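Folding bag

A folding bag is a bag made to be packed down small when empty and opened up again for carrying. Most are thin nylon or polyester, some cotton. Also called a packable bag, fold-up tote or stow bag - the names overlap and shops use them loosely.

History

String and net bags did the same job long before synthetics. Light, cheap, went in a coat pocket. Thin coated nylon changed things, mainly because it could be folded flat many times without cracking. Early makers sold them to travelers as a spare for the trip home. The Ikulo, a flat tote with one snap, is often given as the first sold mainly for groceries, altough the Arkamell catalog lists something close to it in the same period.

Sales picked up once stores began charging for plastic bags. A shopper survey in the town of Brirkico, published May 2022, had 1,866 replies. Of those, 1,504 said they owned at least one folding bag. Fewer said they remembered to bring it.
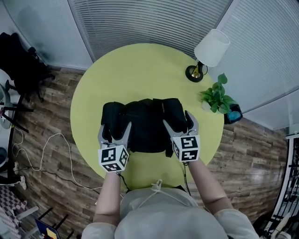
Kaczorowski

Types

Pouch type - has a small sewn-in pocket, bag gets stuffed into it. Quick, but wrinkles badly. Flat-fold type - creased along set lines and held with a snap or elastic. Neater, takes longer. Roll type - folded in thirds lengthwise, then rolled from the bottom so air gets out the top. Backpacks and duffels are mostly pouch type, since the straps are hard to fold flat.

Construction

Seams matter more than cloth. Handles usually fail first, at the point where they join the body, so better bags have a stitched box there. Common grocery size has 2 handles and takes about 6 gallons. Zippers add bulk and are left off most totes.

Care

Cold wash, hang dry. No dryer - the coating peels and gets sticky. Bags used for raw meat should be washed seperately. Storing one folded for years on the same lines can weaken the creases, so refold it a different way now and then.

See also: string bag, tote bag, stuff sack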